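Wood grain laminate table top, does "heat resistant" mean anything?

Posted in Furniture & Finishes, 2022-06-15

Ilov_user
I'm looking at a table from Nuvier for a spare room. The listing says the top is "heat resistant and scratch proof" and has a ten year finish warranty. Price is 800 before delivery. I've read the warranty page twice and can't find a temperature or a test anywhere on it. Has anyone owned one of these past the first year? I had an Elarari desk that made the same promises and the edge started lifting in March, so I'm not in a trusting mood.

Sastry77
I wouldn't pay 800 on the strength of "scratch proof." Every finish scratches. Ask them in writing what the top layer is and how thick. If the reply is another sales page, you have your answer. The warranty is probably for peeling and fading only, and you may have to pay to ship the thing back. Mine excluded "normal household use," whatever is left after that.

Color matters more than people think. Gray-brown with a busy grain hides small marks, plain dark tops show everything. Wood-grain tops in that range:
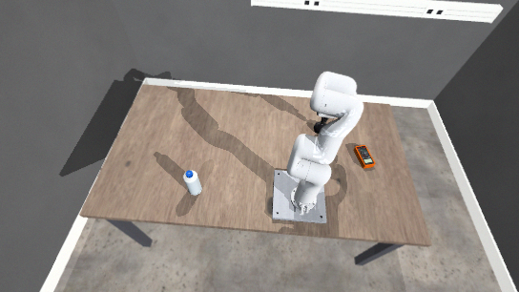
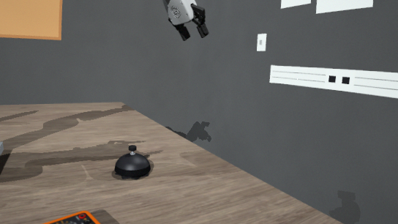
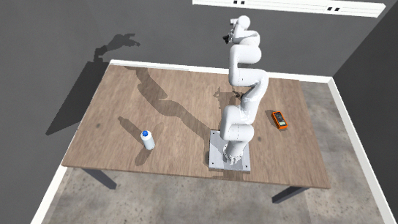
What to check before you order

Ask for a sample piece. Put a hot mug on it for 10 minutes, then drag a key across it. Look at how the edge strip is attached, as that is where my last two went. Pay by card. And don't count reviews posted the week of delivery, they tell you the box arrived.

gluepot4000
had mine 7 years no problems. use coasters

Ilov_user
Thanks. I asked for a sample and they want to charge me for it. Was yours a Nuvier, gluepot? Seven years seems long for that line.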